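Start | Magazin | Meinung | Archiv | Kontakt

Lasst die Wände altern

Juli – von Jonatan Öberg

Als ich in dieses Land gekommen bin, musste ich ein Wort lernen, das es in meiner Sprache nicht gibt: Schönheitsreparaturen. Es klingt freundlich, fast wie ein Besuch beim Friseur. Gemeint ist, dass man vor dem Auszug eine Wohnung weiß streicht, in der man vielleicht nur 2 Jahre gewohnt hat. Mich hat das letzte Mal 300 Euro für Farbe und Material gekostet, und meinen Rücken dazu.

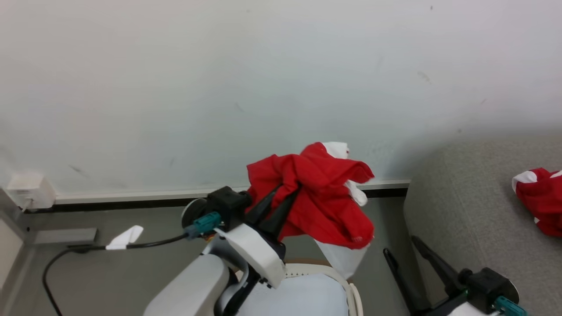 Roter Stoff mit Weiß vor heller Wand.

Ich habe nichts gegen Ordnung. Wer ein Loch bohrt, der soll es schließen. Aber eine Wand, an der gelebt wurde, ist nicht beschädigt. Meine frühere Nachbarin Mitsuko Arai wohnte lange in der Paston-Siedlung und hat in dieser Zeit nie gestrichen. An der Küchentür sah man, auf welcher Höhe ihre Kinder sich festgehalten hatten. Bei der Übergabe nannte der Verwalter diese Stelle einen Mangel, und von der Kaution fehlten später 800 Euro.

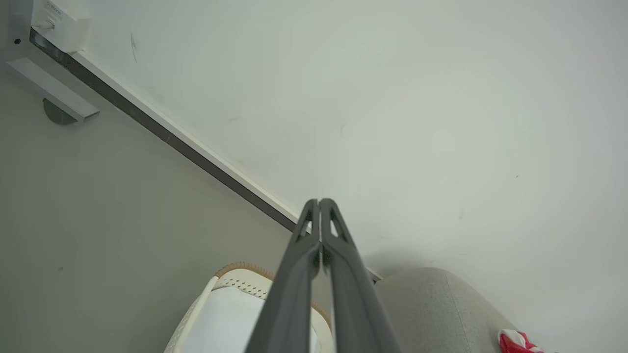
Heft 140

Natürlich kenne ich das Gegenargument. Der nächste Mieter möchte einen Anfang ohne fremde Spuren, und das verstehe ich gut. Nur glaube ich, dass wir diesen Wunsch überschätzen. Im Restaurant bewundern wir den alten Tisch mit seinen Kratzern – zu Hause soll alles aussehen, als wären wir gerade erst angekommen.
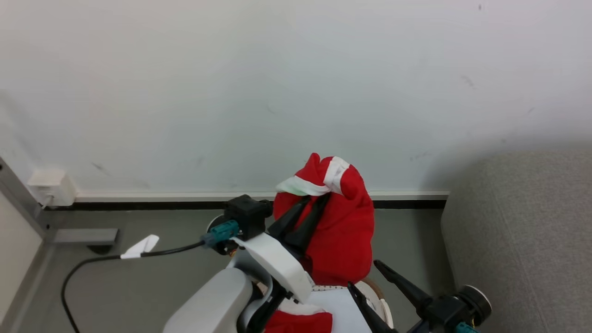

Soll man denn gar nicht mehr streichen?
Streichen soll man, wenn die Farbe abblättert oder wenn man selbst Lust darauf hat. Ein fester Termin im Vertrag ist dafür kein guter Grund.

Auch die Sprache der Protokolle stört mich. »Leichte Verfärbung, Flur« – so steht es in meinem, mit Uhrzeit und zwei Unterschriften. Ich würde lieber schreiben: normale Nutzung durch Menschen.

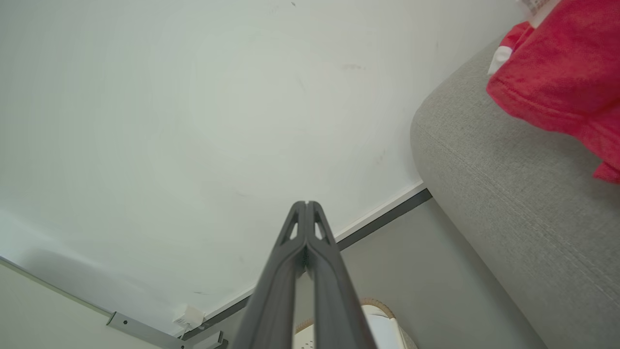

Mattes Weiß mit kleinen dunklen Stellen.

In meiner jetzigen Wohnung habe ich mit der Vermieterin vereinbart, dass wir am Ende gemeinsam durch die Zimmer gehen und dann erst entscheiden. Es steht in einem Satz im Vertrag. Ich wünsche mir, dass mehr Vermieter diesen Satz unterschreiben.

© Zokberg Magazin | Kontakt | Nach oben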